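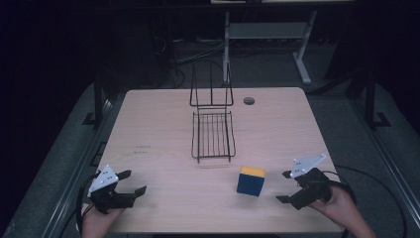 机の上の黒いワイヤーラックとキューブ

ホーム 商品一覧 ベルト・バックル サイズの測り方 ご注文方法 お問い合わせ カート

Tuddale キルトベルト(本革・面ファスナー調整式)
商品番号 3187

キルト用の幅広ベルトです。Tuddaleの工房で裁断から仕上げまでを行い、ご注文をいただいてから一本ずつ長さを決めて作ります。バックルは別売りで、当店で扱っているものはすべてこのベルトに取り付けられます。他店で購入されたバックルについては、後半の「バックルとの組み合わせ」をお読みください。

キルトベルトは、普通のズボンのベルトとは役割が少し違います。キルト本体は脇のストラップと小さなバックルで腰に固定されるため、ベルトがなくても落ちてくることはありません。幅広のベルトはその上から巻き、腰まわりの線を整え、正面のバックルを見せるためのものです。昼の装いでジャケットの前を開けて着るときや、シャツだけで過ごすときに目に入る部分なので、革の表情とバックルの向きが気になるという声をよくいただきます。

ベストを着用する礼装ではベルトを省く方もいます。どちらにするかは会場や団体の習慣によりますので、パイプバンドやダンスの団体に所属している方は先に確認してください。

革について

牛革の一枚革を使っています。表は型押しなしの平らな仕上げと、細かい格子の型押しの二種類です。色は黒とこげ茶で、型押しは黒のみです。

平らな仕上げは使い始めはかなり硬く、置いたままでもまっすぐな形を保ちます。腰の丸みに沿ってくるまでには何度か着用が必要です。早くなじませようとして強く折り曲げると、表面に細かい筋が入り、元に戻りません。巻いた状態で保管しておくと、最初の着用がいくらか楽になります。

型押しのほうは細かい傷が目立ちにくく、行進や屋外の催しで使う方に選ばれています。平らな仕上げと比べて光り方は控えめです。裏面はどちらも床面をそのまま磨いたもので、裏地は付きません。淡い色のシャツと合わせる場合、最初の数回は色が移ることがあります。気になる方は、着用前に乾いた白い布で裏面をよく拭いてください。布に色が付かなくなるまで繰り返せば、ほとんど問題ありません。

革は天然のものなので、血管の跡や小さなしわが残ることがあります。正面に来る部分は避けて裁断していますが、背中側にはそのまま使うことがあります。この点を理由とする返品はお受けしていません。

こげ茶は革の束ごとに濃さが変わります。赤みが強いときと、黒に近いときがあります。すでにお持ちのスポーランの革と色を合わせたい場合は、昼間の自然光で撮った写真をメールでお送りください。手元の在庫の中から近いものを選びます。完全に同じ色にはなりません。

仕様

形状 幅広の一枚革、端は角を落とした仕上げ
調整 裏面の面ファスナー
色 黒(平ら)、黒(型押し)、こげ茶(平ら)
縫製 外周に一本縫い、糸は革と同色
重さ ほぼ300グラム(バックルを除く、中間の長さの場合)
バックル 別売り
付属品 革の通し輪一つ、布の保管袋

穴をあけて調整する形のベルトは、この商品では作っていません。穴あき式をお探しの方は、同じ売り場のSedskaをご覧ください。Sedskaは厚みがこのベルトより薄く、普段着のキルトに合わせやすい作りです。

サイズの測り方

いちばん多いお問い合わせがこれです。ズボンのウエスト表示をそのまま書かれるご注文が続いていますが、その寸法では短くなることがほとんどです。

キルトをはく位置は、多くの方が普段ズボンをはいている位置よりも高く、おへその高さが目安になります。キルトをお持ちの方は、必ずキルトを着用した状態で、キルトの上から測ってください。生地が重なるぶん、体だけを測った場合より長くなります。シャツも一緒に着ておくのが確実です。

布の巻き尺を水平に回し、締めつけず、指が一本入る程度で読み取ります。息は普通に吐いた状態にします。後ろ側で巻き尺が下がりやすいので、誰かに見てもらうか、鏡で確かめてください。二回測って値が違った場合は、もう一度測り、大きいほうを書いてください。

まだキルトをお持ちでない方、これから仕立てる方は、キルトが届いてからの注文をおすすめします。日程の都合で先に必要な場合は、備考欄に「キルト未着」と書いてください。こちらから確認のメールを差し上げます。

面ファスナーで調整できる幅には余裕がありますが、端まで使い切ると革が重なる部分が長くなり、正面の厚みが増します。成長期のお子さま用に大きめを注文される場合、この厚みのためにバックルが少し前に浮くことがあります。

長さの指定はセンチで、小数は不要です。インチで測られた方はインチと明記してください。単位のない数字だけのご注文は、確認が取れるまで製作に入りません。

バックルとの組み合わせ

バックルの裏には、ベルトの端を通す棒と、反対側の端を引っかける突起があります。面ファスナー式のベルトでは、両端をそれぞれバックルの裏に通して折り返し、裏側で留めます。正面から見えるのはバックルの板だけです。

当店のバックルでは、Begayの四角い板がよく一緒に選ばれています。縁に組みひも風の模様があり、中央は無地です。ベルトの幅にちょうど収まり、上下にわずかに革が見えます。銀色のつや出しと、つやを抑えた仕上げがあります。

もう一つのCleltilumは楕円で、Begayより一回り大きく、ベルトの上下から少しはみ出します。座ったときに上の縁がお腹に当たるという感想を何件かいただいています。立っている時間の長い演奏の方には好評です。長時間の着席がある結婚式や食事会で使うなら、Begayのほうが楽だと思います。

他店のバックルを使う場合は、裏側の棒の内側の幅を測ってください。ベルトの幅より狭いと通りません。古いものや譲り受けたものは寸法がまちまちで、幅は足りても棒と板の隙間が狭く、この革の厚みでは入らないことがあります。裏側の写真と寸法をお送りいただければ、製作前に見ます。革の端だけを薄くすく加工ができる場合もあります。

バックルの金具の色は、スポーランの金具とそろえる方が多いようです。決まりではありません。つや出しとつや消しが混ざっていても着用に困ることはありませんが、写真に残すとかなり違って見えます。

取り付け方

ベルトの裏を手前に向けて置きます。面ファスナーを両側ともはがし、右端をバックルの棒に下から通し、仮に留めます。左端は突起の付いた金具に通し、同じように仮留めします。この状態で腰に当て、バックルが正面の中央に来るように左右の折り返しを調整してください。片側だけで長さを詰めると、背中の縫い目の位置がずれます。

位置が決まったら、面ファスナーを端からしっかり押さえます。革の通し輪は、重なった部分の浮きを押さえるためのものです。要らない方は外してかまいません。

スポーランのストラップは、ベルトの下に来るように着けます。ベルトの上にチェーンが出ていると、動いたときに革の表をこすり、細い傷が付きます。

刻印と箱

ご希望の方には、裏面にお名前または頭文字を入れます。料金は2000円です。使えるのはアルファベットの大文字、数字、ピリオド、ハイフンで、日本語の文字は型がありません。位置は背中側の裏で、着用中は見えません。表面への刻印は行っていません。

贈り物用の紙箱は2000円です。ベルトとバックルを一緒に入れられる大きさで、ふたに店名は入りません。箱を付けない場合は布袋に入れ、ゆるく巻いた状態でお送りします。

刻印の文字は、ご注文画面に入力されたものをそのまま打ちます。綴りの間違いがあっても直せませんので、送信前に見直してください。団体でまとめてご注文の場合は、一覧を表にしてメールに添付していただけると助かります。

手入れ

普段は乾いた柔らかい布で拭くだけで十分です。革用のクリームは、表面がかさついてきたときに、ごく少量を布に取って薄くのばしてください。塗りすぎると面ファスナーの縫い目に入り込み、糸が緩む原因になります。型押しの革では、格子の溝にクリームが残って白くなります。使い古しの柔らかい歯ブラシで掃くと取れます。

雨の中で使った後は、バックルを外してから水気を拭き、広げて日陰で乾かします。ドライヤーや暖房の前には置かないでください。縮みと反りが出ます。濡れたまま布袋に戻すとかびが生えます。

面ファスナーに糸くずやウールの毛が絡むと、留まりが弱くなります。キルトの生地はウールなので、着用のたびに少しずつ付きます。目の細かい櫛でとかすように取ってください。それでも弱い場合は、面ファスナーの付け替えを有料で受け付けています。革を工房に送っていただく形で、古い縫い穴をそのまま使って縫い直します。

長くしまっておくときは、大きめに巻いて横に置いてください。バックルを付けたまま吊るすと、折り返しの部分に癖がつきます。

納期と発送

バックルと革の在庫がそろっていれば、二週間から三週間で発送します。3月は卒業式や春の催しに向けたご注文が重なるため、さらに一週間ほど見てください。お使いになる日が決まっている場合は、備考欄に必ずお書きください。間に合わないときは、製作に入る前にその旨をお知らせします。

発送は毎週木曜日にまとめて行っています。木曜日の正午までに仕上がったものがその日の便に乗り、それ以降は翌週です。発送後に追跡番号をメールでお送りします。

返品と直し

ご指定の長さで作る商品のため、お客さまのご都合による返品はお受けしていません。長さが合わなかった場合、短くする直しは一回まで無料です。往復の送料はご負担ください。長くする直しは、背中側で革を継ぐことになり、継ぎ目が表に見えます。見た目が変わってしまうので、新しく作り直すほうをおすすめしています。作り直しの際は革代のみいただきます。

縫い目のほつれや面ファスナーのはがれが届いた時点であった場合は、着用せずにご連絡ください。送料当店負担で交換します。刻印を入れたベルトは、短くする直しはできますが、文字の位置が中心からずれることがあります。

よくあるお問い合わせ

ズボンに使えますか
幅があるため、一般的なズボンのベルト通しには入りません。

女性でも使えますか
お使いいただけます。長さはご指定どおりに作りますので、測り方は同じです。腰の位置が細い方は、上の縁が浮きやすいことがあります。その場合はSedskaのほうが体に沿います。

左利きですが、向きは変えられますか
面ファスナー式は左右の別がありません。バックルを逆向きに付けると模様が上下逆になりますので、Cleltilumをお選びの方はご注意ください。Begayは上下どちらでも同じ柄です。

革の見本はありますか
三色の小片を封筒でお送りしています。返却は不要です。お問い合わせの画面から住所をお知らせください。見本の革と実際のベルトの革は、束が違うことがあります。

バックルだけ後から買い足せますか
買い足せます。ベルトを送っていただく必要はなく、届いたバックルにご自分で付け替えられます。

担当

寸法や組み合わせのご相談は、ベルト担当のMeenakshi Katiyarがお受けしています。日本語と英語でご連絡いただけます。お電話では寸法の聞き違いが起こるため、ご注文内容の変更はメールでお願いします。件名に商品番号3187と入れてください。製作に入った後の色と長さの変更はできません。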